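The weaver of Fledadthorpe prefers to work before breakfast

When I arrive at the workshop, it is a little after seven in the morning and she has already been at the loom for two hours. She does not stop when I come in. She lifts one hand, finishes the row, and then she gets up to make tea.

I wanted to meet her since a long time. Her cloth is sold in a small shop in Zomton, where I live, and each time I touched it I asked myself who still makes such a heavy fabric by hand. The woman in the shop gave me a telephone number and told me to let it ring for long.

"I am often slow to answer," says the weaver. "If both my feet are on the pedals, the phone must wait."

A second profession

She did not grow up with weaving. For many years she kept the accounts of Vestemis, a company which made work clothes and which closed its local factory when she was 50. She received some money and a box with her things from the desk. With the money she bought a used loom from a school that wanted the room for other lessons.

"My sister thought I had lost my mind," she says. "The loom came in pieces, with no drawing how to put it together. I had it on the floor of the garage the whole winter. One part I put in upside down, and I wove like this until spring. The cloth was a little crooked, but I sold it anyway, for dish towels."

I ask her if she had a teacher. She thinks about it for a moment. There was a course of 12 evenings in the next town, she says, and it was good for the knots. The rest she learned from old cloth. She bought worn blankets at the flea market and took them apart thread by thread on the kitchen table, and she wrote down what she found in a school notebook. She still has the notebook. The pages smell of wool and of coffee.

The color question

We speak a long time about blue. She dyes her yarn in the yard behind the workshop, in tall pots with a lid, and she is not happy when people call every dark blue "navy."

"There is a blue which is almost black in the fold and which becomes gray when the light comes on it," she says. "For me this is a good blue. If it is the same everywhere, I find it boring. I want that the eye has something to do."

For this reason she does not try to make the yarn perfectly even. Some parts take more color and some take less, and in the finished fabric this gives small spots, darker and lighter. In the beginning a few customers sent the cloth back and wrote that it was dirty. Now they ask for it, and they are disappointed if a piece comes out too smooth.

She does not want to tell me her recipe. She says only that the water in Fledadthorpe is hard, that she uses rain when she can, and that September is her best month.

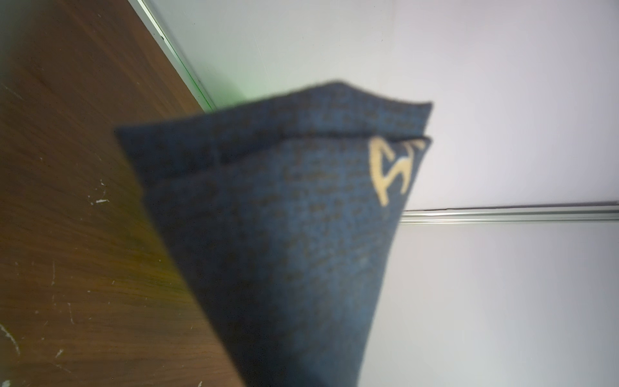 What she sells, and what she does not

In a good year she weaves around 600 meters. Most of it goes to a man who makes bags and to two upholsterers. Some she keeps for the shop, where it is sold by the meter. She had once an offer from Urquijo, a furniture maker, who wanted a large quantity of one single color for a hotel.

"I calculated it in the evening," she says, and here I can hear the accountant again. "I would have to weave the same cloth until the next summer. The price was fair, I have nothing bad to say about them. But I would have hated this color in the end."

She answered no, with a handwritten letter and a small sample. They wrote back very politely. Since then they order a few cushions from her each year, in whatever color she has.

I ask about the number 642, which is painted in white on the side of the loom. It was there when she bought it, she says, probably from the inventory of the school. She never removed it, and now she uses it as the code for her bicycle lock. Then she asks me not to write this. Later she laughs and says that I can write it, she will change the lock.

Before I go, I ask if somebody will take over the workshop one day. Her niece comes sometimes in the holidays and is patient with the threads, but she wants to study chemistry. "It would be useful for the dye pots," says the weaver. She pours the rest of the tea in the sink and goes back to the loom, and I find the door myself.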